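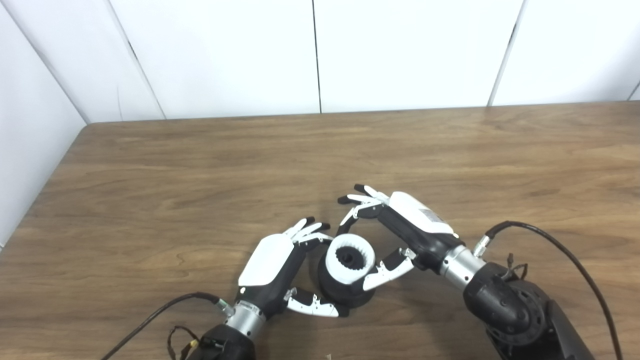 Ring insert and base, both hands on the part, paneled bench cell.

Search the notebook
Enter keyword Go

Monday, January
Posted by: cell 2 bench

Equipment plan for the next two quarters. Prices are from the quotes already in the shared folder. Nothing has been ordered.

Hands. We keep the current pair and buy one spare, right side. Sirkton quotes 54 days on a complete hand and will not split a pair below list price. Fingertip pads come separately, in packs of 40. One pack should carry us to summer. Ask whether the pads for thumb and fingers are the same part number; the quote lists only one.

Wrist connectors. Koretti has the coupling in stock. Want two, plus the matching cable ends. The cable is the item I would not economize on. Both arms need a longer service loop at the wrist and a proper clip on the forearm, and the thin leads should go in sleeving before anything else is added to the arms. Sleeving and clips come out of consumables, no approval needed.

Parts. Bollham can supply black bases and white toothed rings at 802 for the lot, up to 400 sets. Half of that would do, but the price break is poor. Need a drawing with the tooth tolerance before we commit. The last drawing gave outside diameter only.

Fixture. Open question. With one thumb braced on each side of the base, the part can be held on the table with no fixture at all, and that saves the Wasilewska nest (quoted, not cheap, long lead). Against that, a two-hand hold ties up both arms for the whole insertion. If we want a second part staged during the cycle we need the nest. Proposal: defer to next quarter, run bare table until then, log every tilt of the ring.

Table and walls. No spend. The matte panels are fine. The wood top reflects the overheads a little, so try a dull mat from stores first.

To do
- Koretti order, wrists and cable ends
- chase Bollham for drawing
- Sirkton: pad part number, lead time in writing
- move nest line to Q2 sheet

Recent entries
Forearm cable routing, second attempt
Spare parts shelf, recount
Koretti coupling torque notes
Power budget for cell 2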